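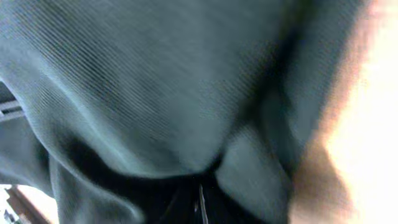 Rapport de projet - Mise en service et entretien d'une cellule de manipulation de textiles
Bienvenido Belmonte, Pilar Daza
Encadrement : Katherine Arboleda
Mars 2019

1. Objet

Le projet porte sur la cellule Majali de l'atelier de Bovville, composée d'un bras à six axes, d'une pince à deux doigts parallèles et d'une caméra montée au poignet. La cellule saisit des pièces de tissu posées en tas et les dépose sur une table de pliage. À notre arrivée, elle s'arrêtait plusieurs fois par poste sur le défaut « prise non confirmée ». Il nous a été demandé d'en trouver l'origine, de remettre la cellule en état et de rédiger une gamme d'entretien.

2. État initial

Le journal de l'automate a été exporté puis trié par Consolacion Quiambao. Sur 692 cycles enregistrés, les défauts de prise se concentrent sur les tissus côtelés et sur les tas peu épais. Le relevé mécanique a montré trois écarts :
- jeu au doigt gauche de la pince, vis de fixation desserrées ;
- support de caméra décalé par rapport au repère d'origine ;
- exposition laissée en mode automatique.

Le troisième point explique une partie des images inexploitables. À courte distance, le tissu occupe presque tout le champ et une source latérale suffit à saturer un bord de l'image. Le contraste tombe alors dans la zone de transition et le contour du pli n'est plus extrait correctement.

3. Interventions

3.1 Pince. Les deux doigts ont été déposés, nettoyés et remontés avec un frein-filet moyen. Les patins Flunon, usés en bout, ont été remplacés. La course a été réapprise depuis le pupitre, pince vide puis sur cale étalon.

3.2 Caméra. Le support a été recalé sur ses deux goupilles. L'étalonnage main-œil a été refait avec la mire de l'atelier, en 8 poses. Une première série a été rejetée : le câble, trop tendu, tirait sur le connecteur en fin de rotation de l'axe 6. Nestor Maglaya a modifié le passage du câble et ajouté une boucle de mou au niveau de l'axe 5.

3.3 Éclairage. Le temps d'exposition est désormais fixe. Un écran mat a été posé du côté de la baie vitrée. La rampe Zerari n'a pas été modifiée.

4. Essais

La campagne de validation a porté sur 405 cycles, sans reprise manuelle du tas entre deux prises. Les arrêts restants proviennent surtout de plis serrés où un doigt passe entre deux couches et n'en pince qu'une. Le réglage de la caméra n'y change rien ; une approche inclinée a été testée sur quelques pièces, trop peu pour conclure.

5. Gamme d'entretien proposée

Chaque poste : essuyer l'objectif, retirer les peluches des doigts.
Chaque semaine : contrôler le serrage des doigts et l'état des patins.
Chaque mois : vérifier l'étalonnage sur trois poses, inspecter la gaine du câble entre les axes 5 et 6.
Après toute collision - même sans défaut affiché - refaire l'étalonnage complet.

6. Points ouverts

Le seuil d'effort de fermeture est resté à sa valeur d'usine. La référence des vis de rechange est à confirmer auprès du magasin. Les paramètres sauvegardés et les plans du nouveau passage de câble figurent en annexe B.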